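Tema 4. Enseñar con la mano (y con el mando)

● Hay dos formas de grabar una demostración: agarrar el brazo y llevarlo tú, o teleoperarlo. A mí me gusta más la segunda, aunque al principio desespera un poco, ¡ya veréis!

● En la práctica de Olvera haremos 50 demostraciones por pareja. Dilek Tekin grabó 300 en octubre y las peores eran las que hizo con prisa (me dejó contarlo).

● Antes de cerrar los dedos, parad un momento y mirad por la cámara de la muñeca. Pinza bien abierta, plato delante, entre las dos puntas, y entonces avanzáis despacito. Con blanco sobre blanco cuesta ver el borde, así que fijaos en la sombra suave de la izquierda. 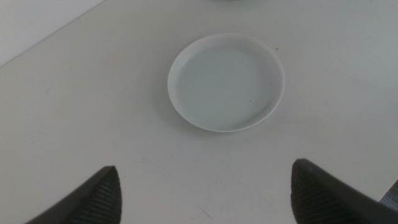

● Si os equivocáis, no borréis nada: marcad el episodio como fallido y repetid. Las dudas del mando, a Meinrad Oberholzer.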